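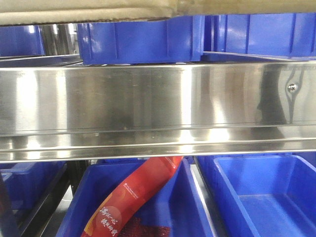
Home | Docs | Grarkier Pick | Release notes | Support

4.2 Masking reflective shelf beams

Polished steel beams return false depth points. If these points reach the planner, it treats them as obstacles and may reject a valid approach. Complete this section once for each shelf unit, after camera calibration.

1. Open Perception > Shelf Model and load the layout file for the unit.
2. Select the beam between the upper and lower bins. Draw the mask along the whole beam, including the folded lip.
3. Set Mask Margin to 3 mm. A wider margin hides items that stand close under the lip.
4. Capture 50 depth frames with the arm parked.
5. Check the residual map. Streaks inside the mask are ignored - streaks over a bin opening are not, and the mask must be redrawn.
6. Run Plan Test on each lower bin. Long glossy packets lying at a slant should give one segment. If a packet splits in 2, lower Edge Gain and repeat step 4.
7. Save the model and restart the planner.

Note: Empty bins must report "No target". A pick proposed on a bare bin floor is a reflection fault.

Caution: The mask removes points from perception only. Keep the beam in the collision model, or the arm may strike it.

Error 44: layout file and mask do not match. Reload both.

Last updated 5/20/26
2 comments | 3 shares

Related
Fillau camera calibration
Dirkcombe shelf layout files
Gunnlaugsson planner: collision model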